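Drosstead cafés face second go at reusable cup levy

June 20, 2026

Drosstead council will vote again in September on a levy of 29 cents for every takeaway coffee cup, less than a year after the first attempt was dropped.

The plan leans on a trial run by Kitero, a consultancy that signed up eight cafés and says customers borrowed a mug 840 times. How many came back is harder to pin down. The published summary gives no return rate, and a spokesperson for the firm said the full figures were "still being tidied".

Nikola Vukčević, who owns a coffee bar on Gislow Street, took part and isn't convinced. "People who already cared brought their own cup. Everyone else went next door," he said.

Council received 164 submissions. It has not said how many were in favour.
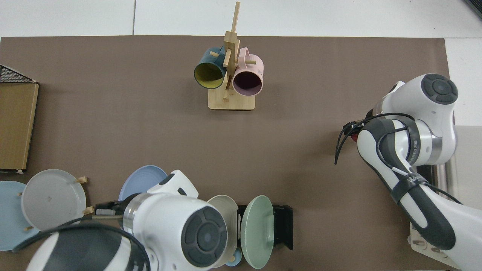

Nor is it clear who would do the washing up. Staff have suggested a shared service based in Collado, with the cost to be settled later. Ratepayers may remember the same phrase from the organics bin program, and the bill that followed it.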